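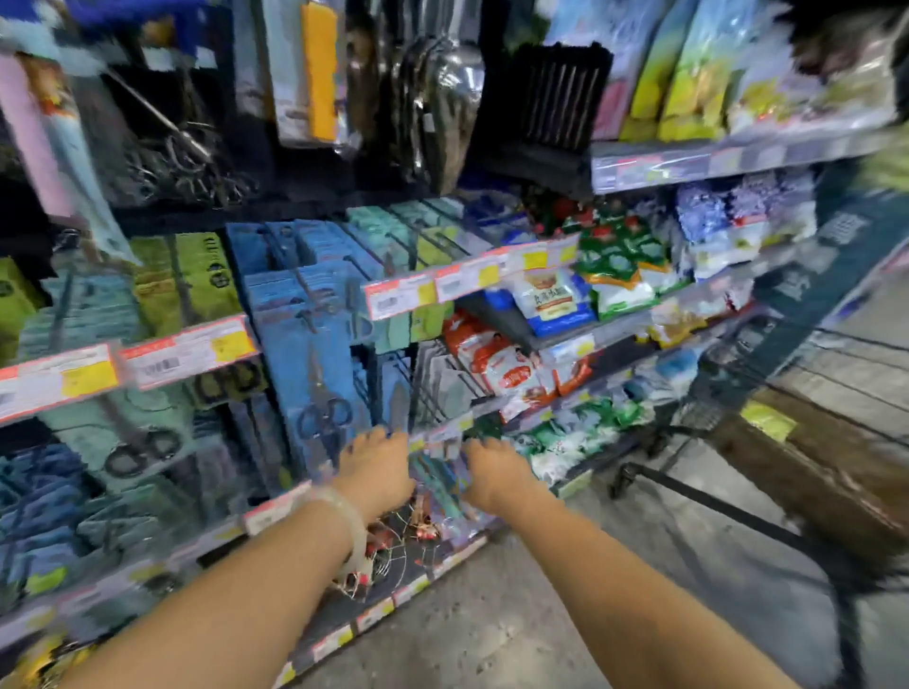

Two hands, one crowded shelf! Sorting through little hanging packets is a tricky job for a robot to learn.

How do robots learn good manners in a shop?

Think about the last time you grabbed something off a hook at the store. You probably didn't think about it at all. Your fingers just knew how hard to squeeze – and that's amazing!

A robot has to learn all of that, and people have to agree on rules so it learns safely. Those rules are called standards. A standard is a bit like the rules of soccer: everybody plays better when everybody knows them.

Chaltu Nigatu helps write the rules for a shelf-stocking robot called Tisness. Her rule book has 44 pages, but these are her favourites.

Squeeze softly. A packet of hair clips and a can of soup need very different grips. Tisness starts gently and only squeezes harder if the packet begins to slip.

People go first. If a shopper steps close, the robot stops and waits. It doesn't matter how busy it is!

Look out for sharp things. Scissors stay in their packages, and if a package is torn, the robot leaves it alone and calls a grown-up worker.

Keep private things private. Robots can learn from videos of people's hands doing everyday jobs. Chaltu's rule is that you always ask before you film, and you never keep pictures of strangers' faces.

Have a big stop button. It has to be red, easy to reach and working every single morning. Somebody presses it at 6 o'clock to check.

Before Tisness is allowed near shoppers, it practises in a pretend shop called Zinetti, where it has to pick up 4,000 items. Chaltu's team watches for dropped packets, squashed bags and bumped shelves, and writes every one down. Then they fix the problem and try again.

Try it yourself! Put on thick mittens and hang up a pair of socks with clothes pegs. What rules would you write for your mitten hands?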